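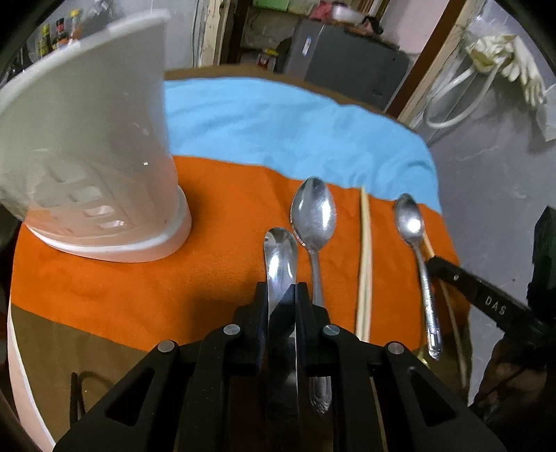

Cutlery on the orange cloth. One spoon is held between the gripper's fingers; the others lie beside it with the chopsticks.

Can a machine lay the table yet?
A gallery from the Pratico household chores pages

Every August we go back to the same question: which of the ordinary jobs in a home or a small shop could be handed over to a machine today, and which still need a person? This year we kept to small things that sit on a table. Cutlery is a good place to start. It is cheap, every home has it, and most people can sort a drawer of it without looking.

The notes with the gallery come from our own trials and from visits to two workshops, Wodent and Quintela, where people spend their days on this kind of job.

Spoons

A spoon looks easy. It doesn't break and it doesn't spill. But it is thin, it lies flat, and there is very little to get hold of from above. Two stiff fingers have to come down on either side of it and close at the right height. Too high and they shut on air, too low and they push into the cloth and drag it along.

Shine is the second problem. In the picture the bowl of the held spoon reflects the light along its curve, and the teaspoon on the right has a bright white highlight. A person ignores this. A vision system may read the bright patch as an edge, or lose part of the spoon altogether. Wodent told us they had better results on dull, scratched canteen cutlery than on anything new.

Handles

Patterned handles are a mixed blessing. The decoration gives rubber-faced fingers something to grip, but it also changes how the handle looks from one angle to the next. Quintela tried a set of 40 mixed pieces and found that plain ones were picked up first time far more often.

Chopsticks

The pair here is light wood, side by side. Picking up both together is a different job from picking up one, and a machine has to be told which is wanted. If it goes for one, the other tends to roll. If it goes for both, they can cross over between the fingers. We would call this not ready for the home, though a fixed line in a factory, where each pair arrives in the same position, is another matter.

Cloths and towels

Soft things remain hard. A light blue towel lies beyond the cutlery, rumpled, and no two towels fall into the same folds. Spreading a cloth flat is slow work for a machine, and folding one neatly is slower. The Rernine bench test allows 3 minutes for a hand towel. A person does it in a few seconds while talking about something else.

Pitchers

The tall white pitcher on the left is translucent, and see-through plastic gives depth cameras trouble. It is also wide at the top. Lifting one when empty can be done. Lifting one when full, and pouring from it without a splash, we would still leave to a person in any room with a carpet.

Where that leaves the chores

For a shop or canteen with one kind of spoon and a clear counter, sorting cutlery by machine is possible now, if speed does not matter much. Our longest run was 380 picks, with a person standing by to free anything that jammed – and that person was needed more than we had hoped.

For a home, with odd spoons and chopsticks on the same cloth, we would wait. Setting up took us 2 hours before the first spoon was moved, and laying a table for four takes less time than making the tea.

Workshops that would like to send in their own trials can do so through the Pratico contact page. Please say what kind of cutlery was used and what surface it was lying on.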